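Chapter 3
Handling Flexible Parts: Notes from an Open Day

After working through this chapter, the reader should be able to say why a cable is harder for a robot to handle than a rigid part of the same size, describe the main stages of a cable-handling task, and judge a live demonstration on grounds other than whether it looked smooth.

3.1 The Torcombe open day

Chapter 2 dealt with rigid parts. A steel pin gripped at one end has a known position at the other, and the controller can plan the whole movement from the position of the wrist. Very little assembly work is so convenient. Wiring, hoses, seals and labels all change shape while they are being moved, and a large share of final assembly in the electrical trades is still done by hand for that reason.

The examples in this chapter are drawn from the open day held at the Torcombe works in May 2019. The works makes control boxes for pumps and fans, and at the time of the visit it had two robot cells on trial, supplied by Zervas and fitted out by the integrator Hondora. Visitors were admitted in groups and spent 23 minutes at each cell. The first cell packed finished boxes and is discussed in Chapter 5. The second, known on site as Drastitico after the software project that ran it, was concerned with cables and small hand tools, and it is the subject of what follows.

3.2 What the visitor sees and what the controller knows

A spectator at the barrier sees the arm, the gripper and the bench from one side, at a distance of several metres. The controller works from other information: the joint angles, the opening of the fingers, and the view from a small camera at the wrist. The two accounts of the same movement often differ. A pause that looks like hesitation from the barrier may be a planned stop in which the camera view is compared with the expected position of the part. A quick, confident move may be one in which no check is made at all.

The wrist view has limits of its own. The gripper fills much of the lower part of it, and anything behind the fingers is hidden. The camera also moves with the hand, so a part held firmly in the fingers stays almost still in the view while the rest of the bench appears to travel. Methods for separating the two are given in Section 3.5.

3.3 The free end

When a cable is gripped some way below its plug, the length between the fingers and the plug is called the free end. Its shape depends on the stiffness of the cable, the weight of the plug, and any set left in the cable by coiling or storage. The controller can place the fingers accurately and still not know where the tip of the plug is, or in which direction it points.

Three remedies are in common use. The first is to grip closer to the plug, which shortens the free end but may bring the fingers too near to the other parts. The second is to measure the tip with the camera and correct the position of the wrist. The third is to let the free end touch a fixed surface and straighten against it - a simple method, though one that can mark the connector.

The choice between them depends on the clearance available. Where a tool such as an electric screwdriver hangs over the bench, its bit limits the space above the cable, and an error at the tip matters more than an equal error at the fingers. The cell log at Torcombe held 856 entries on the morning of the visit, and these are used in the exercises at the end of the chapter.

Figure 3.1 should be studied before reading Section 3.4. Note the bend in the cable between the fingers and the plug.
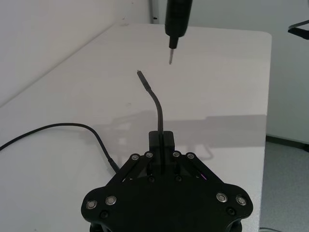

Figure 3.1 Wrist camera view: cable held upright in the gripper, with the tip just below the screwdriver bit and to its left.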